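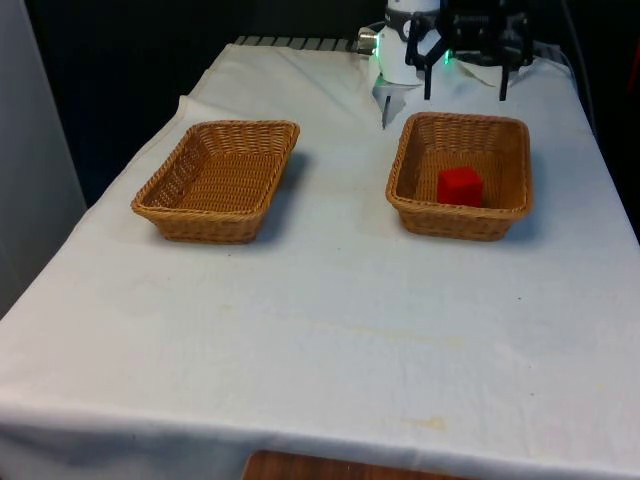
2021-05-28

Progress report no. 6, Vutodum equipment grant
Prepared by Chi-keung Hsiao

It's been a terrific stretch and most of the plan is on track. The cube and basket work is now our standard check for any gear we're thinking of buying, and having one simple job to compare things on has made the budget talks a lot shorter!

**Spending**

- Gripper spares and cabling (Karaki): $3594, paid
- Table, cloths, baskets and cubes: under the $1000 line, with a bit left over
- Second arm: nothing spent yet, two quotes in hand

The quotes are from Nuno and Zikow. Zikow is cheaper up front, but Nuno includes the mounting plate and a longer service term, and I'm leaning that way. Nuno's price holds for 30 days, so I'd love an answer from you before it lapses.

**Changes to the plan**

I'd like to move the leftover table money into lighting. The dark backdrop has been good to work against and we want to keep it – two decent lamps would let us soften the shadows beside the baskets. No extra funds needed.

**Next**

Order the arm once you've signed off, then run the same task on both arms side by side. If delivery goes to plan we'll have both going by September. I can't wait to show you. Come and visit any time, the kettle's on.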